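Upholstery Notes: Reading a Fabric Label Before You Clean

3 min read

Most of the questions that reached the workroom desk in January were about cleaning codes, so this item goes through them again. The code is normally printed on the tag under a seat cushion or stapled to the dust cover beneath the frame. W means water-based cleaner, S means solvent only, WS means either, and X means vacuum only. The code covers the face fabric. It says nothing about the filling, the lining or the thread, and a W fabric over an untreated cotton lining can still show a brown ring after drying.

Pak-hei Tsai ran a small trial on offcuts from the Kivetti range, 13 swatches in all, each cleaned three times with the same water-based foam. Jacquard weaves with a rayon content shrank most along the warp. The polyester blends held their size but picked up a slight shine where the sponge had been worked in circles. Straight strokes with the weave left no shine. The swatches are pinned by the cutting table for anyone who wants to handle them.

Rub counts came up too. A fabric rated at 15,000 double rubs is adequate for a guest room. For a family sofa used every evening, Yen-ting Kwan specifies 30,000 or higher. The rating measures surface wear under a standard test. It does not predict fading, pilling or seam slippage, which are tested separately and often left off the sample card. Ask the supplier for the full sheet. Lau sends it on request, usually the same day.

Pattern matching affects yardage more than customers expect. On a large repeat, the medallion or main motif should be centered on every back cushion and carried down through the seat and the front border. Add one full repeat for each run of cushions, then check the total against the cutting plan. On the last three-cushion job quoted here, matching brought the fabric cost to nearly $700, against $400 for a plain cloth at the same price per yard. Siu-ming Pan has revised the quote form so that the repeat is entered before the yardage - the old layout allowed it to be skipped.

Piped seams wear first along the front edge of the seat. Rotate loose seat cushions monthly if their shapes allow it, and vacuum along the piping with a crevice tool on low suction. Replacement piping can be cut from the fabric under the deck, provided it was upholstered in the face fabric and not in plain decking. 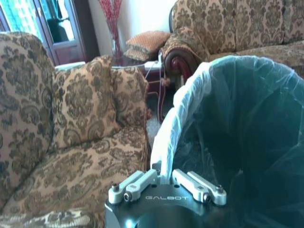
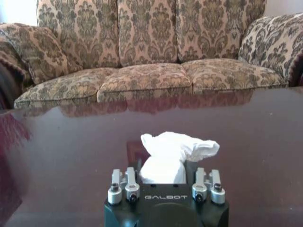

Second photo: damask on back and seat cushions, with piping along the seat fronts.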